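Equipment Planning Update: Simulation First, Purchase Second

The Automation Planning Group met on Tue 25 May to review the equipment budget for the Camora building and to agree on the order in which purchases will be made over the coming year. The main points are set out below for staff who were unable to attend.

Members will recall that the request submitted in March asked for two robot arms, a set of grippers, fixed cameras and new benches, all in a single purchase. The finance office returned that request with comments. Its chief concern was that the benches and camera mounts had been specified before the reach of the arms and the position of the cameras had been settled. Jinfeng Tan has since revised the plan, and the group has accepted the revised version with minor changes.

Under the new plan, the first stage of spending covers simulation only. It consists of 9 software seats, one graphics workstation and staff time for building test scenes. No arm will be ordered until the picking tasks planned for the Stusto line have been tried in simulation with at least 30 different box placements. Danang Menon is preparing the scenes and will keep the list of placements on the shared drive, where other departments may add to it.

Work on the scenes is under way. The current set uses a plain box on a wood surface, with shading and reflected light included so that the camera settings can be compared under conditions closer to those on the floor.
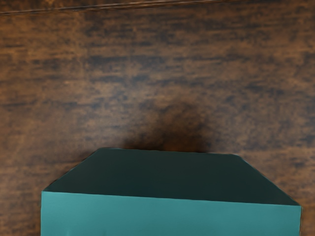 Simulated view of a teal box on a wood surface, with its shadow falling beyond the far edge.

Lighting took up a good part of the discussion. Kanako Tsuchiya noted that glare and dark box faces were left out of the cost estimate for the Botha packing cell, and that additional lamps had to be paid for from the maintenance account. The group agreed that lighting will have its own line in the budget from now on. Mounting hardware, cables and spare gripper pads will also be listed separately - in the earlier request they were grouped under general supplies, where they were easily overlooked.

The second stage covers one arm, one gripper and two cameras. Quotations will be requested from three suppliers, and each will be asked to price installation, training and a service agreement as separate items. Man-sik Kwon will serve as the contact for suppliers. Staff who are approached directly by a sales representative are asked to pass the inquiry to him and not to discuss prices or delivery dates.

A second arm remains in the plan as a third-stage item. Funds for it will be released only after the first arm has completed 100 hours of supervised operation and a short written report has been received. The group did not set a date for this stage.

Floor space was also reviewed. The area set aside for the new cell measures 156 square feet, including the walkway. Lâm Lâm pointed out that the safety fence shown in the draft layout would narrow the walkway below the width required by our own site rules. A revised layout is being drawn up, and bench orders are on hold until it has been approved.

The request from the Nerusa team to share the workstation was approved in principle. Booking arrangements will be circulated separately. Departments wishing to use the simulation software in the first stage should send their supervisor's approval and a brief outline of the intended task to Jinfeng Tan.

Copies of the revised budget are available from the planning office on request.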